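Jidach Early Learning Centers
2024-09-20

Jidach Early Learning Centers is pleased to share its updated guidance on pretend kitchen areas. This thread is intended for classroom staff and for families who maintain a play kitchen at home. (1/12)

The guidance replaces the version issued in May. It applies to all 18 of our classrooms for children aged two to five. (2/12)

A play kitchen needs fewer items than most adults expect. Staff are asked to set out one vessel for washing or draining, one plate, one cup or mug, and a small number of foods. Remaining items should be stored out of reach and exchanged every 2 weeks. (3/12)

Real housewares may be used alongside play food. A full-size colander gives children a reason to pour, sort and carry, and it holds up better than the small versions sold in toy sets. Plates should have a visible rim so that a child can tell where the food belongs. (4/12)

A light, plain tabletop is preferred. Red and orange foods are easy to find against it, and a strawberry or a slice of orange can be named from across the table. Patterned cloths should be kept for special meals. (5/12)

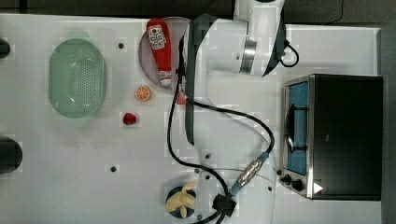

Liesl Aebischer: Our center tried a plain table last year and the children did talk more about the food. My question is about condiments. We removed all bottles after one too many arguments over who had the ketchup. Does the new guidance allow them?

Thank you for the question. Condiment bottles are permitted. A ketchup bottle is often the item that turns a plate of food into a meal, and taking turns with it is useful practice. Any bottle that once held a real product must be emptied, washed, dried and sealed before it enters the classroom. (6/12)

Glass bottles are not permitted in any room. Caps small enough to fit in a child's mouth must be glued in place or removed, and the bottle checked again at the end of each month. (7/12)

On drinkware: please choose mugs with a handle wide enough for a whole hand. Children of this age seldom use one or two fingers as adults do, and a narrow loop leads to spills even when the spill is only pretend. (8/12)

The color of a mug may be used in teaching. Staff have had good results asking a child to bring "the green one" and then "the green one with a handle" - the second request requires the child to attend to two features at once. (9/12) 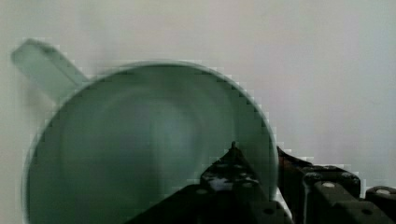
Mugs should be offered empty. Water play belongs at the water table, where the floor is suitable and towels are at hand. Where a child asks for a drink to serve, staff may suggest a pretend pour from a jug or kettle. (10/12)

Cleaning: hard items are to be washed in warm, soapy water at the end of each week and air dried on a rack. Play food with cracks, peeling paint or loose parts is to be discarded and not repaired. A colander should be held up to the light after washing, as dough and paint tend to remain in the holes. Each center has a budget of $200 per year for replacements, and requests should be sent to Yakubu Mohammed at the main office. (11/12)

Families who wish to donate housewares may leave them at the front desk in a labeled bag. We are currently seeking colanders, plates with a rim and sturdy mugs. We are unable to accept knives, glassware or electrical items of any kind, including those with the cord removed. The full guidance is available in print at every center - please ask for Leaflet 101. (12/12)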